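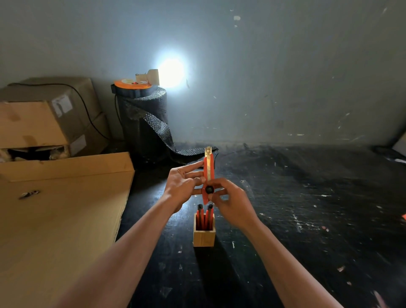 Wustville Horse Sanctuary Opens 300 New Acres for Rescued Mustangs

WUSTVILLE – The gates are open! Gukum Ranch Sanctuary has added 300 acres of pasture on the north side of Stulla Creek, and the first band of mustangs walked onto it Friday morning.

The new ground gives the sanctuary room for 60 more horses, most of them older mares and geldings that have been passed over at adoption events (some of them more than once). They will live in family bands, with natural windbreaks and a year-round spring.

"I have been looking across that creek for years, and now there are horses on it," said Pilar Palma, the sanctuary's director. "The lead mare put her nose down, took one bite of grass and was off at a gallop, and the rest went right after her. What a morning!"

The land belonged to rancher Berhanu Teshome, who sold it to the sanctuary below market price and stayed on to help string 2 miles of wildlife-friendly fence. Herd manager Bethel Derese will live on site in the old Teshome bunkhouse.

Visitors are welcome starting in July. Guided walks leave the main barn at 9 a.m. every Saturday, and children come free. Wear closed shoes and bring water, and please leave dogs at home.

To book a walk or ask about sponsoring a horse, contact Robel Kassa at the sanctuary office in Wustville.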